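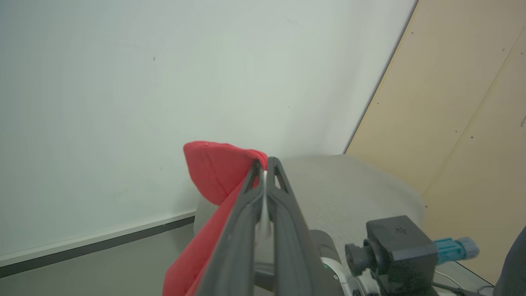

How do you keep a bright red cotton item from turning everything else in the wash pink?

Wash it by itself in cold water the first few times, and take it out of the machine as soon as the cycle ends. Most of the loose dye leaves in those early washes. After that it can go in with other dark or strong colors, but keep it away from whites and pale grays for good.

Testing for loose dye

Wet a corner of the fabric, somewhere it won't show, such as the inside of a hem. Press a white cloth or a folded paper towel against it for a minute. If color comes off on the white, the item still needs to be washed alone. Test again after the next wash. Some reds are finished after two washes and some cheap ones never stop.

Test the seams too. Thread is often dyed separately from the cloth, and a seam can bleed when the fabric around it doesn't.

Water and detergent

Cold water for reds, always. Turn the item inside out, zip the zippers and use a short cycle. A regular liquid detergent is fine. Powder can leave pale marks on strong colors if it doesn't dissolve, so if powder is what you have, dissolve it in a jug of warm water, let it cool and pour it in.

Skip anything with bleach or "whitening" on the label. Many of these will dull a red within a few months.

Vinegar and salt are often suggested for setting dye at home. I have tried both on new dish towels and couldn't see a difference on modern dyes. They can't replace a separate wash.

Color catcher sheets do pick up some loose dye. I use one when I'm washing a red with navy or black. I wouldn't trust one with a white shirt.

If something has already turned pink

Do not put it in the dryer. Heat makes the stain much harder to move. Take the red item out of the load and wash the rest again right away while everything is still wet.

If the pink is still there, soak white cottons in oxygen bleach and the warmest water the care label allows. Four hours is the least I would give it, and overnight is better. Change the water if it gets cloudy. Rinse, look at it in daylight, and repeat if you need to. It took me three rounds to rescue a pillowcase in April, and the first round made so little difference that I nearly threw it out.

Wool and silk need a different product, one made for those fibers. Check the package before you start.

Drying

Dry reds in the shade. Strong sun fades red faster than most other colors, and it fades the side facing the sun, so a towel left on the line all weekend can end up two different shades. If the line is in full sun, hang things inside out and bring them in once they are dry.

Don't leave a wet red item folded over itself in the basket. Color can move from the wet parts and settle in blotches along the folds. If you can't hang it right away, spread it over the edge of the tub.

On a drying rack, keep red pieces on the bottom rail so they can't drip onto anything lighter. A plastic-coated rack is easier to wipe than a wooden one. Bare wood will hold a pink mark and may pass it on to the next thing you hang there.

Ironing

Iron on the wrong side. Dark and bright cottons get a shine from a hot iron, especially over seams where the cloth is thicker. Use a pressing cloth if you have to do the right side. An old white handkerchief works, and it will also show you whether any dye is still coming off.

Press a folded seam from the middle outward, and lift the iron between presses. Pushing it along stretches the edge.

Folding and putting away

Make sure the item is fully dry first. Thick hems and double seams hold water longer than the rest, so feel those before you fold.

For small soft things that won't stay in a neat square, lay them flat, smooth out the air with your hand, fold in the sides and then fold from the bottom up. Stand them on edge in the drawer. Stacking is fine too, but the bottom ones never get used and the creases set.

If a red item will be stored for a season next to white linens, put a sheet of plain paper between them. A damp closet is enough to move a little color over a winter.

A reader's question

Raili Ahonen wrote to ask whether she could wash red cloth napkins with red towels if the towels were older. Yes, as long as both are reds and you don't mind the older ones picking up a little color. Mine look better for it. The problem with mixing them is lint. Towels shed, napkins collect it, and you will be picking it off before dinner. Wash the napkins with shirts or pillowcases in dark colors and leave the towels for a load of their own.

She also asked about grease spots on the same napkins. Rub in a drop of dish soap, leave it for ten minutes and rinse cold before washing. Try the soap on a corner first, as some kinds will lift the red along with the grease.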